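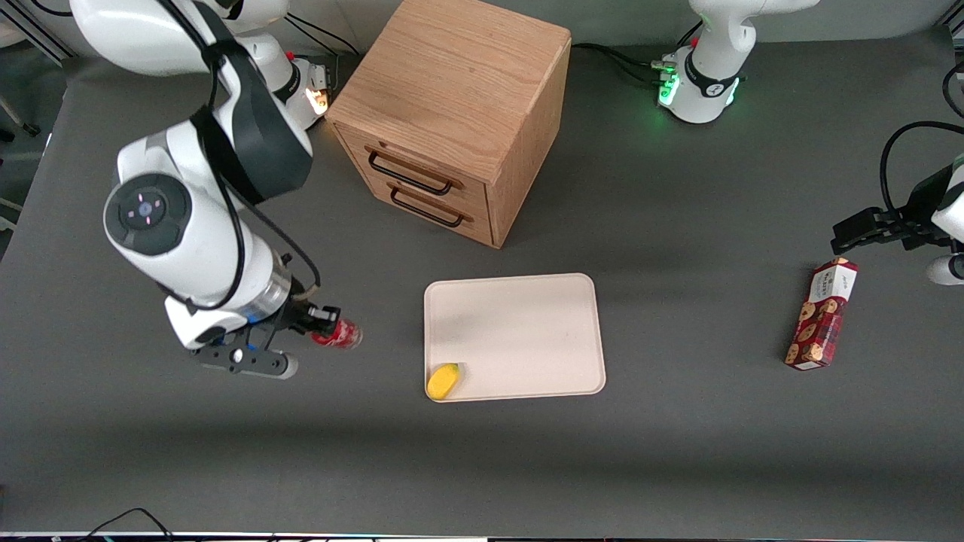 Grotance two-arm station, right gripper on the red can, tray in the middle of the table.

Grotance Tabletop Recording Kit

I've been selling and setting up these kits since January, and the question I get most is still "so what do I do with it on day one?" Put it on a table and start recording pick-and-place! You drive the two arms by hand, the software saves the joint positions and every camera view together, and each run lands in its own folder with a name you can read.

We keep groceries and kitchen bits on ours (tray, cookie box, whatever was in the cupboard) plus a small cabinet with two drawers, so you get tabletop moves and drawer moves without rebuilding anything. Neelam Awasthi did our first big batch and stopped at 293 runs of a single task. My advice is to move the objects between runs, even a little, or your model learns one spot on the table and gets very stubborn about it.

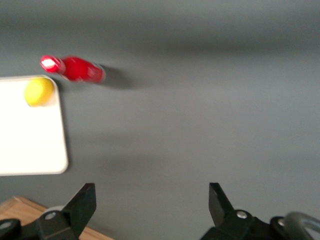
The wrist cameras come already mounted and the Nunach recorder picks them up when you plug in. Fast wrist moves will smear the view, so I tell new folks to slow down on the approach – a relaxed run of 15 seconds beats a frantic one. Keep some blurry ones too, your policy is going to meet blur sooner or later.

What you get: two arms with grippers, wrist cameras, one fixed camera with stand, cables, the Nunach recorder and a 90 day support line. That line is mostly Iddrisu Appiah, and he's best caught on a Thursday.

Table, cabinet and props are not included.

Order code 2089. Spare fingertips are on the Gutik parts page – get a second set, they do wear.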